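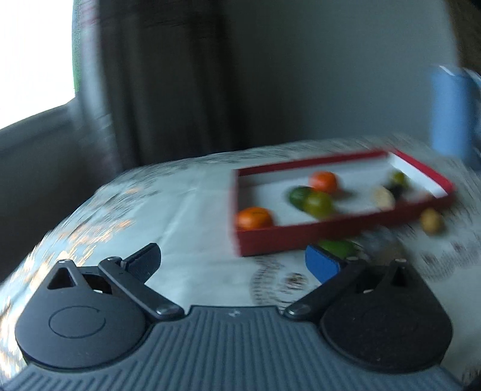
We started looking for a house in June, with a budget that the first estate agent wrote down and then underlined. I've had a few emails asking how it went, so I'll put it all in one post.

The first place was in Lumurach, two bedrooms at the end of a terrace, with a yard. It was the cheapest on the list by a long way. The ad said it needed updating. The boiler was older than me and there was a patch on the back bedroom ceiling that the agent kept standing under. We got the survey done anyway, which I now think was a mistake, as the surveyor found the same patch and charged us for it. The roof wanted redoing on that side. We asked for the cost to come off the price, the seller said no, and we left it.

After that we saw six houses in one month, all in the evenings after work. I won't go through them. Two were sold before we got home. One had a shared drive and the neighbour came out to tell us about it while we were still parking.

The one we nearly bought was in Skirel. Three bedrooms, a long thin garden, and a kitchen someone had looked after. We offered, went up a bit, and it was accepted. Then the solicitor rang to say it was leasehold, which the ad hadn't mentioned, and the ground rent went up every ten years. I spent a weekend reading the lease. There was also a charge for permission to alter the inside, payable to a company neither of us had heard of. Our lender wasn't keen either. We pulled out and lost the search fees, £923 with the mortgage valuation included. People had told me to keep some money aside for this and I hadn't kept enough.

My aunt, Nanna Eyvindsson, bought her first flat with a carrier bag of paperwork and one phone call, so she found all this hard to follow. She did give us one useful bit of advice: visit the street at eight in the morning as well as in the evening. We did that with the next one and found out that the school run blocks the whole road for half an hour. We can live with that. I leave for work at seven.

So that's the one we bought. It's still in Skirel, four streets further from the station, freehold, and smaller than I wanted. The second bedroom takes a single bed and a chest of drawers if you don't mind opening the drawers from the side. The loft is boarded. The windows at the back are new and the ones at the front are not.

For anyone doing the sums, the solicitor's bill came to £1,448, including the searches but not the survey. The removal van was a friend's and cost us a tank of fuel and dinner. The locks were changed the day after we got the keys, and we found out that the side gate never had one.

Next job is the front windows. I've had one quote so far and I'm waiting for two more. If anyone local has used a good joiner for sash windows, leave a name in the comments.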